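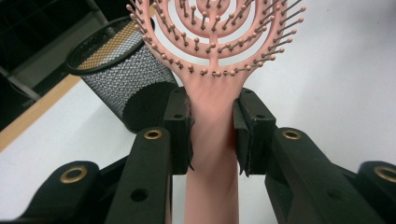
Escova cor-de-rosa segura pelo cabo, com o copo de rede ao fundo.

Dicas de bancada para quem grava demonstrações em casa

A Botora pede 300 demonstrações por lote e paga por demonstração aceite. A palavra "aceite" é a que convém ler duas vezes. Do meu primeiro lote passaram 80, e as outras ensinavam sobretudo a minha impaciência. Ficam os truques que fui apontando na porta do frigorífico.

Pegue pelo cabo. As cerdas cedem, prendem-se onde não devem e o objeto roda no pior momento. A meio do cabo costuma dar bom resultado. Com escovas pesadas, suba um dedo na direção da cabeça.

Feche devagar e espere um segundo antes de levantar. A Stalesine, que revê os meus lotes, rejeita tudo o que começa já em movimento. Eu conto "um elefante" em voz baixa. A família habituou-se.

Mude a posição de partida. Se a escova sair sempre do mesmo canto, o modelo aprende o canto. Rodo-a um quarto de volta a cada cinco gravações e, de vez em quando, deito-a com as cerdas para baixo, posição em que ela também vive na minha casa de banho.

Mexa no copo também. Um porta-lápis de rede é leve e foge à primeira pancada. Um pedaço de fita-cola dupla no fundo resolve, desde que o descole entre séries para lhe mudar o lugar. Não use a cola do modelismo. A minha mesa ainda se lembra.

Tampo branco: passe um pano com água e uma gota de detergente, e seque logo. Migalhas de torrada contam como objetos, segundo a folha de instruções, e têm de ser declaradas.

Luz: de manhã gravo com o estore a meio. Depois das 16h acendo o candeeiro e não volto a tocar-lhe até acabar a série.

Guarde os erros honestos. Uma escova que escorrega e é apanhada à segunda vale ouro, desde que fique assinalada como recuperação. Uma escova atirada contra a parede não é recuperação.

Forro dos dedos: quando a borda começa a desfiar, apare com tesoura de unhas. Não puxe o fio. Eu puxei o fio.

Dê nomes decentes aos ficheiros. Tenho 617 gravações numa pasta chamada "novo2" e cerca de 1.457 noutra chamada "novo2 bom". A segunda não é melhor.

Pausas: a cada 20 minutos pouse tudo e abra e feche a mão. O polegar queixa-se primeiro, o pulso apresenta a conta em março.

Na próxima página: meias, e por que razão o lote Ivley pede que venham desirmanadas.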